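Storing board games without losing your mind (or the pieces)

Filed under: Closets & Shelves

Every game we own lives in the hall closet, under the vacuum. In April I emptied the lot onto the floor and found three dice, a dead battery and a coupon from Flarkum good for a free car wash in a town we left years ago.

Start with the boxes. Cardboard corners split because people stack heavy on light. Store boxes on edge, like books, with a wide rubber band around each one – the flat kind that comes on broccoli works fine. If a corner has already gone, glue it from the inside with a strip of old file folder and clamp it overnight with clothespins.
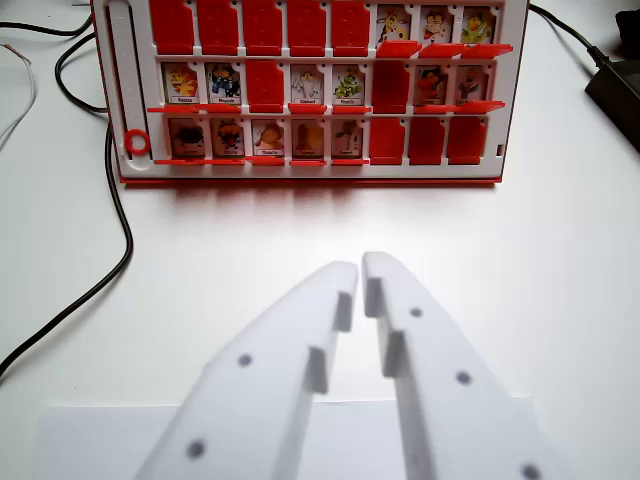 Small parts go in zip bags, one bag per color, with the air squeezed out. Card decks get a hair tie, never a rubber band, which will melt onto the top card by the second summer. Guessing games with rows of flip-up tiles are the worst dust traps in the house, and a red rim like this one shows every crumb. Use a dry paintbrush between the rows. Skip the spray cleaner unless you enjoy wrinkled character cards.

Labels: write on the short end, the one you'll see. I bought a pack of 100 from Skadwood and have 31 left, having relabeled everything twice after a disagreement over whether dominoes count as a game.

Missing rules? Tape a printed copy inside the lid. You'll still argue, but with a citation.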